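Search this site Enter keywords Go

Reporting and Handling Dead Waterbirds on the Neltau Reserve

This guidance applies to permit holders and to members of the public who find dead ducks, geese, grebes or gulls within the reserve boundary. It replaces the sheet issued in April.

Before You Touch Anything

Stay at least 5 yards from the bird and keep dogs on a leash. Write down the species if you know it, the time, and the nearest trail marker. Look along the shoreline for 100 yards in each direction and note any other sick or dead birds.
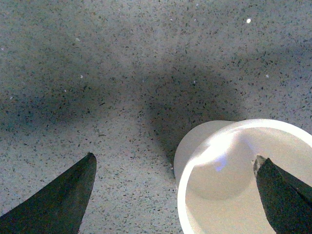
Speckled gray countertop, close view.

Making the Report

Call the Tramier field office before 4 p.m. Reports received later are logged the next morning. A single songbird or pigeon does not need to be reported unless it carries a leg band. If there is a band, copy the full number and leave it in place.

Collecting a Bird (Permit Holders Only)

1. Put on disposable gloves and eye protection.
2. Turn a heavy plastic bag inside out over your hand, grasp the bird, and pull the bag back over it.
3. Seal the bag and place it inside a second one.

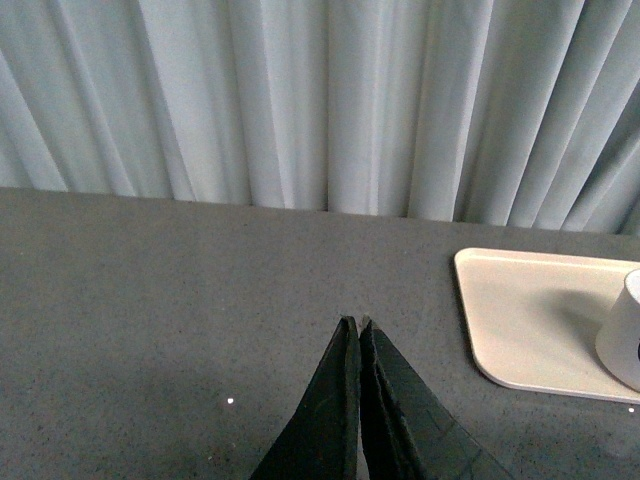

4. Complete the tag in pencil and tie it to the outer bag.

Birds should be kept chilled, not frozen, and delivered to the Zosgate laboratory within 24 hours. If delivery will take longer, ask the field office for instructions.
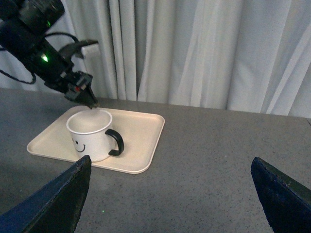 Remove gloves last and wash hands with soap. Boots must be scrubbed before you enter another wetland. Questions about permits should be sent to Kristaps Strazds, Wildlife Health Coordinator.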